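Print this page | E-mail this page

Packing Day at the Nolel Pantry Swap

We love this weekend! Twice a year the Nolel Pantry Swap takes over the old Oltmanns building, and everyone who signed up brings the small stuff - spices, seeds, teas, sprinkles, jam, whatever has been multiplying in the cupboard - and goes home with somebody else's. It started with 11 households in a living room on Dralska Street and this January we had 70, so the living room is long retired.

The swap itself is over in a couple of hours. The packing is the part we really enjoy, and we get asked about it all the time, so this gallery page is mostly about that (the pictures of the soup lunch are going up separately, as soon as we sort through them).

A few notes for anyone packing their own bag next time. Canvas totes are still our favorite. They stand up better than paper, they fold down to nothing, and they survive the bus. Put the heavy things in first and keep glass out of the bag until the end, wrapped in a dish towel if you have one. Small clear containers are wonderful for this kind of swap - people can see what they're getting before they even read the label! Screw the lids down tight. We learned that with a jar of turmeric in the back of a very nice station wagon.

Upright is best if the bag is wide enough. If it isn't, lay the last layer on its side and tuck the handles over the top. Please don't tape the lids, it takes forever to get off and it pulls the labels with it.

We also run a kitchen corner for bigger items, and it was a good one this year: toasters, tumblers, a waffle iron from Jondotov that went in the first ten minutes. Anything with a plug needs to be clean and working, crumbs out please.

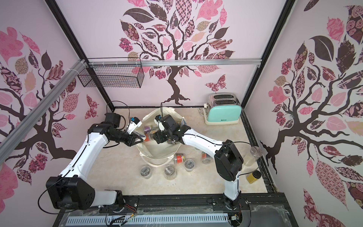 Tote in the middle, some containers in and five still out, with the mint-green toaster at the back.

Aren't those colorful labels fun? Purple, yellow and orange in one bag is our kind of packing. And we have a real soft spot for that toaster, with the cream base and the brushed silver top.

Sign-up for the next swap opens on a Monday, as always, at the front desk or by e-mail. Bring your own tote!

Contact the Nolel Pantry Swap | Copyright Nolel Pantry Swap, all rights reserved | Back to top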